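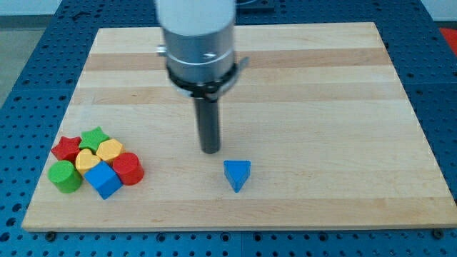

How a Camera Shutter Works

A camera needs light to make a picture. Too much light makes the picture white. Too little makes it black. The part that controls how long the light comes in is called the shutter.

What is inside

Most cameras with removable lenses have a focal plane shutter. It sits just in front of the sensor, the flat chip that records the light. The shutter has two sets of thin blades, called curtains. When you are not taking a picture, one curtain covers the opening. On many mirrorless cameras both curtains stay open, so the sensor can send a live view to the screen.

What happens when you press the button

1. The first curtain moves away and uncovers the sensor.
2. Light reaches the sensor.
3. The second curtain moves across and covers the sensor again.

The time between steps 1 and 3 is the shutter speed. It is measured in seconds or parts of a second. A speed of 1/40 means one second divided into 40 equal parts, and the shutter is open for one of those parts.

Fast and slow

A fast shutter speed stops motion. Drops of water from a hose look like beads. A slow shutter speed lets things move while the light is coming in, so they leave a smear called motion blur. A running dog may lose its legs in the blur while the grass behind it stays sharp.

If the whole picture is blurred, the camera probably moved. Rest it on a table or use a tripod.

The moving slit

At very fast speeds the second curtain starts to close before the first one has finished opening. The sensor is never fully uncovered. A narrow slit travels across it, and each part of the sensor gets its light at a slightly different time. A flash is too short for this. If you use an ordinary flash at a very fast speed, part of the picture can come out dark.

Try it

You need a camera or a phone app that lets you choose the shutter speed. The free Clikier app has a dial for this on its first screen.

Spin a toy top on the floor. Take 3 pictures at a fast speed and 3 at a slow speed. Keep the camera in the same place. Look at the pattern on the top in each one.

Words to know

Curtain: one of the two sets of blades in the shutter.
Exposure: the amount of light that reaches the sensor for one picture.
Sensor: the chip that turns light into electrical signals.

Next page: Dullow Camera Basics 9, What the Aperture Does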